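Plevudura sim gripper pack, two months in

Posted May 2020

I'd been putting off paying for the Plevudura pack for ages. I do hobby pick-and-place stuff in simulation, mostly because a real arm costs more than my car, and the free grippers that came with my simulator were fine until I asked them to pick up anything thinner than a coffee mug. Then they'd squirt the thing across the room. So back in November I made a list of what I wanted, sat on it all winter, and finally bought the pack when it went on sale.

You get 2 grippers, a wrist camera, an overhead camera and a controller layer that sits between your script and the arm. The arm isn't included, so I used my old Brurkley model, which bolted right on once I'd fixed the mounting offset (the manual has it backwards, watch out for that).

Let's start with the parallel gripper. It's the boring one and I love it! Two flat fingers, decent force limits, and the contact settings are sane right out of the box. I ran 100 tries at grabbing the edge of an open carton and it only dropped the thing when my own approach angle was bad. My old setup used the Putard fingers, and those would sink right into the cardboard like it was butter. Huge difference.

The suction cup is more of a mixed bag. On a big flat lid it grabs on and stays there, and it's so much faster than lining up two fingers. But it lets go if you twist the wrist too quickly, and the warning it prints is just a number. 227, over and over. I finally found it in the docs under "seal" and it means you need to slow down. Would it have killed them to print that in words?

The controller is where your money really goes. I tried it against the Navaratnam one, which a lot of people on the forums swear by, and I can see why they do — it's smoother on long moves. Up close, though, the Plevudura one wins for me. It creeps in the last little bit and doesn't shove things, and you can change the stiffness while it's running. I did have it crash on me a few times when I switched grippers in the middle of a run, so save often.

Now the cameras. The wrist one is good and I have no complaints except that it gets grainy in low light (you can turn the grain off). The overhead one took me longer to like. I set it high and tilted it so I'd get the whole table along with a good bit of the room, and at that angle your table stops looking like a rectangle pretty fast.

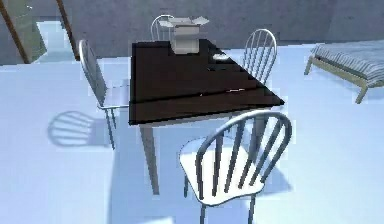 With a dark tabletop and a pale floor, the automatic exposure goes for the floor every time, and small white things on the table end up as a bright blob. Lock the exposure by hand and it's much better. Chair backs with lots of thin bars are also rough on the depth output, so I mask those out before I plan any moves. The box finder had no trouble with a plain gray carton, flaps open and all.

Would I buy it again? Yep, for the parallel gripper and the controller. If all you want is suction, I'd wait for an update, and if you already own the Navaratnam controller you can probably skip this one and just pick up the cameras, which they sell on their own. I'm keeping the Putard fingers installed for now, since a couple of my old scripts still need them.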